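Handout 4: Setting Up and Looking After the Bin-Picking Cell
Rastport Technical Institute, Automation Laboratory, Room 3535
Revised 3/1/21 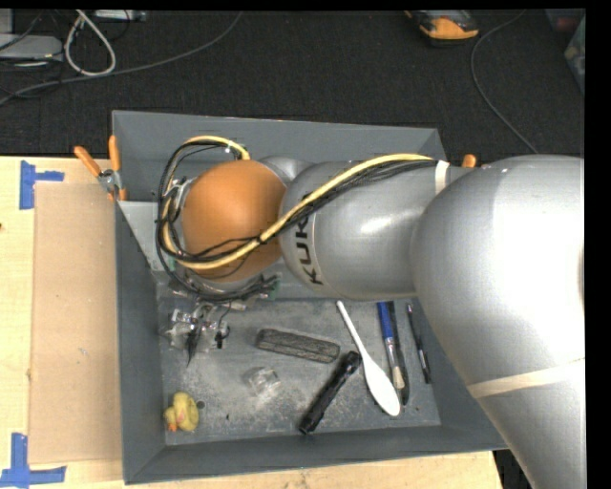 Students in the second half of the course work on the cell in pairs and are expected to have read this handout before their first session. It covers the daily start, the arrangement of the bin and the table, the external cabling, the gripper, and the records that are kept. It does not cover programming, which is treated in Handouts 5 and 6, or the electrical cabinet, which students may not open.

1. Terms used in this handout

The arm means the robot from its base to the last joint. The wrist means the last joints, where the arm bends down toward the work. The gripper means everything bolted to the wrist. The bin is the deep gray container in which objects are picked. The cable run is all cabling and wiring carried on the outside of the arm. The cell is all of these together with the table and the floor inside the marked line.

The picking software on the laboratory computer is Plivton. The logbook is the green binder kept on the shelf by the door. Where the two disagree about the state of the cell, the logbook is to be followed until an instructor has looked into it.

2. Before power is switched on

Read the last entry in the logbook. If it ends with the word HOLD, the cell is not to be started, and the pair should report to the instructor.

Walk the marked line. Coats, bags and drinks stay outside it. Cables that lie on the carpet should lie flat and should not pass under a chair. A cable that has been moved is to be put back on the route shown on the wall plan — it is not enough that the plug still reaches.

Press each emergency stop and release it by turning. There is one on the teach pendant and one on the post at the entrance to the line. A stop that does not spring back is a fault and is logged as one.

Look at the arm from the side on which you will stand. The links should be clean enough that a new scratch would be noticed. Do not use solvent on the painted or lettered surfaces. A cloth dampened with water is sufficient.

3. The bin

3.1 Position

The position of the bin matters more than any other single thing in the cell. Plivton stores the location of the walls and the floor of the bin and plans every descent of the gripper from those figures. A bin that has shifted by 9 mm is still close enough to look correct and far enough off to drive a finger into a wall.

The bin is held to the table with spring clamps. Check each clamp by hand at the start of the session. The jaws should sit square on the edge, and the clamp should not rock when the handle is pushed sideways. Clamps are placed so that the handles stay outside the path of the forearm. When a clamp is taken off for cleaning, it goes back in the same place and at the same angle, and the low-speed check in section 6 is repeated.

Blue tape on the tabletop is a position reference. It is not to be peeled, trimmed or written on. If a corner has lifted, press it down. If a piece has come away entirely, stop and ask for it to be measured in again. Students should not replace tape by eye.

3.2 Surface

The floor of the bin takes scuffs and fine scratches in ordinary use, and these need no action. What does need action is a raised edge, a crack, or any mark deep enough to catch a fingernail, as thin objects will lodge against it. Wipe the floor with a dry cloth at the end of each session. Dust builds up in the corners first.

3.3 Contents

The practice set is deliberately mixed. It includes soft and hard pieces, a clear block, long thin tools, a spoon, a flashlight and a rubber duck. The long items are the hardest on the gripper. When a paintbrush or a pen lies close beside another long item, the fingers tend to close on both, and the load on the wrist is then off center. Clear objects are a separate difficulty, as they take on the look of the surface behind them. Pairs should record failed picks on clear objects under their own heading in the results sheet.

Objects are placed in the bin by hand only when the arm is stopped and the pendant is in the hand of the person reaching in. Do not drop objects from above the rim. Do not add objects from outside the set. A missing object is logged by name, and the space beneath the table is searched before the next start.

4. The cable run

Most stoppages in the December term came from the cable run and very few from the arm itself. The cabling on this cell runs outside the links, and it must be long enough at the wrist to allow every movement and short enough elsewhere not to hang into the bin. These two demands pull against each other, and the run is adjusted with them both in mind.

4.1 Slack at the wrist

The loop of cable around the wrist joint should open and close freely as the joint turns. With the arm at low speed, turn the last joint 90 degrees in each direction from its rest position and watch the loop through the whole movement. It should not tighten against the joint cover, and it should not swing below the lowest part of the wrist housing. If it does either, stop the arm and correct the slack at the nearest tie.

Thick cables and thin wires do not bend alike. A thin wire tied tightly to a thick cable will take the strain when the thick one straightens. Tie them together only on the forearm, where there is little bending, and leave them separate where they pass around the joint.

4.2 Bands and straps

The narrow band on the forearm and the wider strap farther back hold the run against the links. Each should be firm enough that it does not slide when pushed with one finger. Neither should flatten the insulation. Cut the tail of a new cable tie flush; a cut left at an angle is sharp and has drawn blood more than once in this laboratory.

Do not cover the lettering on the forearm with tape, and do not move a band to a new place without an entry in the logbook. The position of each band is part of the setup.

4.3 Connectors

The connectors near the wrist are the weakest part of the run. They are not to be pulled apart to find out whether they are seated. Press each one together lightly, look for bare conductor, and leave it. Unplugging any connector on the arm is done with the power off and with an instructor present. After reconnection, the gripper is opened and closed 4 times above the bin before any pick is attempted.

5. The gripper

Inspect the gripper with the arm parked and stopped. Parts of it are clear, and cracks in clear material are easily missed from the front. Use the hand lamp and hold it to one side, so that the light crosses the surface at a low angle. Cracks usually start at a screw hole.

Check that:
— no screw head stands above its seat
— nothing from the practice set is caught between the moving parts
— no wire lies where the fingers will close
— the fingers meet evenly when closed on a sheet of paper

Clean the gripper with a soft dry brush. Alcohol wipes cloud the clear parts and are not kept in the cell for that reason.

Spare fingers are stored in the Omex drawer unit, second drawer. They are used in pairs. A single worn finger is never replaced alone, because a new finger and an old one will not meet at the same point.

6. Low-speed check

The low-speed check is carried out at the start of every session and again after any change to the bin, the clamps, the cable run or the gripper. One student holds the pendant. The other stands outside the line with a clear view of the wrist and calls a stop at any doubt.

Step 1. Empty the bin of all objects.
Step 2. Select the check program in Plivton and confirm that reduced speed is shown.
Step 3. Send the arm to each corner position in turn. At each one, the gripper should come down inside the bin and stop clear of both walls.
Step 4. Send the arm across the bin and back. Watch the cable loop and the clamp handles, which are the two places where contact is most likely.
Step 5. Return to the parked position and sign the logbook. Replace the practice set.

If contact occurs at any step, do not drive the arm away under program control. Stop, write down the joint values shown on the pendant, and call the instructor. The joint values are needed to find out what moved.

7. Repairs students may carry out

Students may replace cable ties, reseat a clamp, clean the bin and the gripper, and change a pair of fingers after completing the bench exercise in the Staniforth annex. All other repairs are made by laboratory staff. This includes any work on the joint covers, which are not to be loosened for any purpose.

8. Logbook entries

An entry gives the date, the initials of both students, the result of the low-speed check, and anything that was moved, tightened, cleaned or replaced. Write what was done and where. "Cables fixed" cannot be used by the next pair. "Retied forearm band, same place, loop at wrist now clears housing" can.

An entry is required even when nothing was changed. Sessions without an entry are not counted toward the laboratory requirement.

9. Preparation for the first session

Bring this handout, closed shoes and a pencil. Long hair is tied back and loose sleeves are rolled above the elbow. Read section 4 a second time, and be ready to point out on the arm where the run should be tied and where it should be left free. The instructor will ask each student separately before the power is switched on.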